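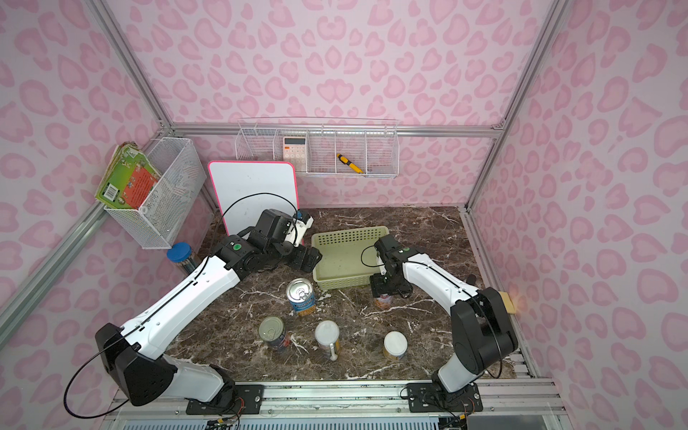
How to sort your canned goods into baskets (and keep them that way)

By Maysoun Saab

If your pantry is anything like mine used to be, the cans live wherever they landed on shopping day. Mine were two and three deep on a shelf I could barely see into, and every few weeks I'd come home with another tin of tomatoes and find that I already had plenty. I finally moved the whole lot into plastic baskets one wet Friday, with my neighbour Rasha Hakim keeping me company and making the tea, and I've never wanted to go back to bare shelves.

It's a small job, and you can do it in an afternoon with time left over for supper. One basket's worth is a perfectly good start if you don't feel like tackling the whole cupboard.

What you'll need

A clear table, or a good stretch of counter
Slotted plastic baskets, rectangular
A damp cloth and a dry tea towel
Dish soap and an old soft toothbrush
Masking tape and a marker
A tape measure
A box for anything you're giving away

Step 1: Measure the shelf before anything else

Measure the depth of the shelf from the back wall to the inside of the door, and then the height up to the shelf above. Write both down. I didn't the first time, and I bought a set of Flismont baskets in a very cheerful yellow that stuck out far enough to stop the door closing. They hold potting supplies in the shed now and they're quite happy there.

You want the basket a little shorter than the shelf is deep, with enough room overhead to lift a tall can out without tipping it sideways. Check the narrowest spot too, as older cupboards have a way of being square at the front and something else entirely at the back.

Step 2: Choose a basket that suits cans

I like the pale green slotted sort best. The holes let you see a bit of what's inside, air gets through, and a drip from a dented can won't sit in there unnoticed for a month. Look for a floor that's fairly flat, so short cans don't wobble, and a rim that's comfortable to hold when the basket is full. Cans are heavier than they look! A basket that's lovely for tea towels can bow in the middle once you've loaded it with soup.

Fancy wire ones look beautiful in other people's pantries. In mine they left rings on the shelf paint, so I gave them to my cousin Bilal for his onions.

Step 3: Bring the cans out to the table

Take down one shelf at a time. Set the basket in the middle of the table and stand the cans in front of it, where you can read the labels without picking each one up. Keep the tall ones and the short ones together for now and don't fuss over what's in them yet. You're only getting everything out where you can see it.

Wipe the shelf while it's bare. If you have shelf liner, pull it out and give it a shake over the sink, or outside if the weather's behaving.

Step 4: Give the basket a proper look

Even a basket that's only been sitting in a cupboard gathers a surprising amount of dust, and I'd look it over from the top, in good light, before a single can goes in. 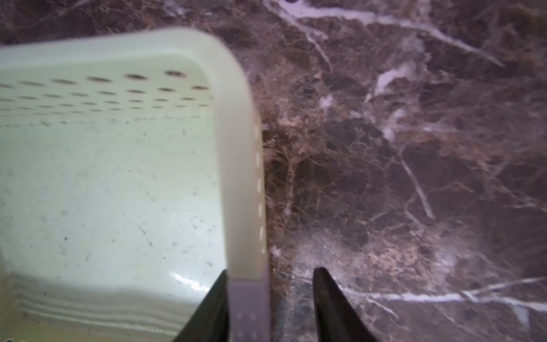
The places to check are the corners, the ridges, and the line where the floor meets the sides. Tiny dark specks across the floor will usually come up with warm water and a squirt of dish soap, and the toothbrush is just the thing for that grimy line along the bottom of the wall. Work it along slowly and rinse as you go. For the holes, I wrap the cloth around one finger and give each a twist, starting at the top row (a bit tedious, but put the radio on and it's done before the news).

Rinse it well, shake it over the sink, and stand it on its side on the tea towel. Let it dry completely before you fill it. Damp baskets make for rusty can bottoms, and rust rings are a nuisance to get off plastic.

Step 5: Check the dates and the cans themselves

While the basket dries, go through the cans. Anything swollen, leaking or badly dented along the seam goes straight out, no tasting to see. Anything you know in your heart you'll never eat can go in the giving box if it's still in date. I had 14 cans for the box on my first go, most of them chickpeas, from a winter when I had big plans for hummus.

Wipe the lids as you go, too. Pull-tab lids collect dust around the ring, and that dust falls right into your lunch.

Step 6: Fill the basket

Tall cans go to the back and short ones to the front, labels facing you. Lower them in one at a time and start with the far corners, so the weight is even when you pick it up. Put the newest cans behind the older ones of the same kind. I keep to a single layer — stacking looks tidy for a day or so and then somebody wants the beans at the bottom.

Leave a gap the width of your hand at one end. It makes lifting things out much easier, and gives next week's shopping somewhere to go.

Step 7: Label it and put it back

A strip of masking tape on the front is plenty. Mine say "soup", "fruit" and "everything else", and the last one is always the fullest. Slide the basket back with both hands under it, and try the door before you put the rest of your things away.

I take each basket down for a wash in July and again when the holiday baking is over. Between times, a quick wipe when the cans are running low keeps it nice enough.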